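4. Reheating and the midday meal

4.1 The place of the oven in the lunch break
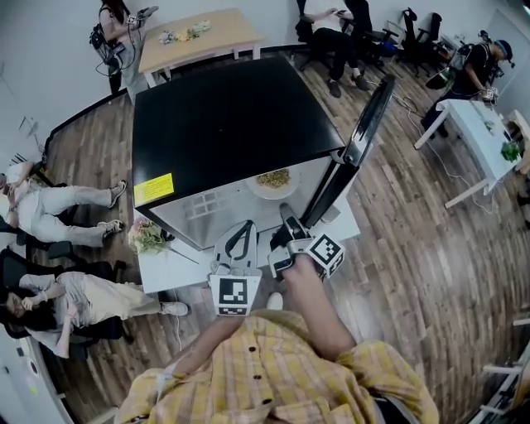
Figure 3. Microwave oven with the door open and a plated portion of food inside.

The previous section dealt with what people brought to work and how they packed it the night before. This section deals with what happened to the food between the bag and the table. At all four sites most brought meals were eaten warm, and at all four the only means of warming them was a microwave oven (Figure 3). None of the sites had a hob for staff use. Kasonden had a toaster, which was mentioned in the diaries only in connection with breakfast.

The material comes from the lunch diaries kept by 44 employees, from interviews with the same people at the end of the diary period, and from visits to the kitchens. The diaries gave 3000 usable entries. An entry was counted as usable if it named the food and said whether it was eaten warm or cold. Many entries said a good deal more than that, and we draw on the longer ones here. Interviews at Trendden and Gruvov were done by Zoia Karpenko, and those at Lumanlan and Kasonden by Cherry Mae Lumbao. Where a speaker is quoted we give the site and the kind of work, and no more, as the smaller kitchens were used by few enough people that an age or a job title would give the person away.

The length of the break differed between sites and matters for what follows. At Trendden, a packing firm, the break was 50 minutes and everybody on a line took it together. At Gruvov, a housing office, people went when the front desk allowed it. Lumanlan and Kasonden, a clinic and a printing works, both had staggered breaks, though at Kasonden the staggering was said to have lapsed whenever a large job was on.

4.2 Waiting

Waiting for the oven was the most common complaint in the diaries and one of the least common in the interviews. When asked directly, people said that the queue was not a problem. Their diary entries say otherwise. "Queue so ate the rice cold" (Trendden, packing) is a typical entry, and there are many like it from the same site. We think the difference has to do with the setting. A complaint about the queue is easily heard as a complaint about the colleagues standing in it, and people were more willing to write this down than to say it to us in a room next door to the kitchen.

The usual time on the oven was short. Most people named 90 seconds as the proper length for one plate, and this held for very different foods. Those who needed longer knew it and made allowances. Some came early or late, others put their food in for a first turn, took it out to let a colleague through, and put it back in afterwards. The second practice was called "splitting" at Gruvov. The word was not used at the other sites, but the practice was known at all of them.

Frozen food was the main source of trouble. A frozen meal takes several turns' worth of time, and at Trendden it was generally held that frozen meals should not be heated in the first part of the break. This was not written down anywhere. A newer employee learned it as follows:

"I put my lasagne in and I saw them all look at the clock. Then one of the women said, are you all right there, love, and I knew I wasn't. I moved on to soup after that." (Trendden, packing)

Others told similar stories about their first weeks. The rule seems to have been taught in this way, by a look or a mild question, and only very seldom by anyone stating it. At the clinic there was no such rule, and when we described the one at Trendden to staff there they found it harsh.

4.3 Smell

Earlier work on office kitchens has treated smell as the chief cause of quarrels, and fish as the chief cause of smell. Our material supports this only in part. Fish does come up, and at Gruvov a printed notice asked staff not to heat it. But the notice had been up for so long that several people could not say who had put it there, and two of them told Karpenko that they heated fish regularly and had never been spoken to.

What the diaries show more often is people making a choice before any notice could apply to them. They left certain dishes at home. Curry, dried fish, cabbage and anything with a lot of garlic were named as food for the weekend, or for days when the kitchen would be quiet. One clinic employee kept what she called her polite lunches, which were pasta, plain rice with chicken, and egg dishes, and ate her other food in the evening. She did not describe this as a loss. A colleague at the same site did:

"You get used to thinking of your own food as the thing that has to be explained. So I bring a sandwich. I don't even like a sandwich." (Lumanlan, clinic)

In her interviews Lumbao asked whether anyone had ever remarked on what the speaker was eating. Most people said yes, and most of the remarks they remembered were friendly: what is that, it smells lovely, did you make it yourself. Several added that a friendly remark was still a remark, and that they would have liked to eat without one. We return to this in section 6, where it bears on the question of who used the kitchen table and who took the plate back to a desk.

4.4 Plates and containers

Food was brought in lidded plastic or glass boxes in nearly every case. Whether it was heated in the box or moved to a plate first was a more settled matter than we had expected. People did it one way or the other and rarely changed.

Those who used a plate gave various grounds for it. Some did not trust plastic in the oven. Some said the food heated more evenly when spread out, with the thick parts towards the rim. A larger number said that a plate made it a meal. The phrase "a proper plate" came up at every site, and at Kasonden one man kept his own in a drawer, wrapped in a tea towel, although there were plates in the cupboard. Those who heated the food in its box talked mainly about washing up. A box had to be washed in any case, and a plate as well made two things to wash at a sink which, at Trendden, had a queue of its own.

The plate also had a part in how turns were kept. At Gruvov a plate set down on the worktop beside the oven held a place in the queue, and its owner could go and make tea. A closed box did not hold a place in the same way, since boxes were left about on the worktop all morning and could not be told apart from those in use. We did not ask about this at first, and it came out only when Karpenko moved a plate during a visit and was put right.

4.5 Covering and cleaning

Opinion was strongest on the matter of covering food. A cover keeps the inside of the oven clean, and a dirty oven was taken at all sites as a sign that somebody had been careless. Kitchen paper was the most common cover, followed by a second plate turned upside down. Plastic covers had been bought at Lumanlan and at Kasonden. The one at Lumanlan had disappeared by May.

Cleaning was nobody's named task except at the clinic, where it was on the list of the evening cleaner. Even there, staff wiped the oven out during the day. We were told many times that it was always the same few people who did this, and the diaries bear it out, though with a complication: more people wrote that they had wiped the oven than were ever named by their colleagues as doing so. It would seem that a good deal of the wiping goes unseen. A person alone in the kitchen after a spill will clean it and leave, and the next person finds an oven in good order and has no cause to think about it.

The spill itself was a matter of some shame. Beans, tomato sauce and porridge were the foods named most. Teodoro Cabrera, who read through the diaries separately from the rest of us in order to check the coding, noted that entries about one's own spills were nearly always longer than the entries on either side of them and often included an account of the hurry the writer had been in. Entries about the spills of others were short.

4.6 Eating cold what was meant to be warm

A small group of entries concerns food that was planned as a warm meal and eaten cold. We coded these apart from salads, sandwiches and the like. The queue was one cause. Others were a call or a visitor during the break, an oven out of order (for most of one month at Kasonden), and tiredness. In the last case the writer was in the kitchen, the oven was free, and the food was eaten from the box standing up.

Dalva Assunção and Rogelio Dumlao, who coded this group, disagreed at first over whether tiredness should be kept as a cause of its own or placed with lack of time. Assunção's view was that the writers themselves put it down to time. Dumlao pointed to entries in which the length of the break was given and was no shorter than usual. The two causes were kept separate in the end - partly so that the night shift at Kasonden, where tiredness is named most, could be looked at on its own.

The night shift differed in other ways as well. There was no queue to speak of, and no one was asked about their food. People heated what they liked and several shared it. One printer wrote that he brought more at night than he could eat, on purpose, and put it in the middle of the table. His day-shift entries, from the same kitchen and the same oven, record soup and bread.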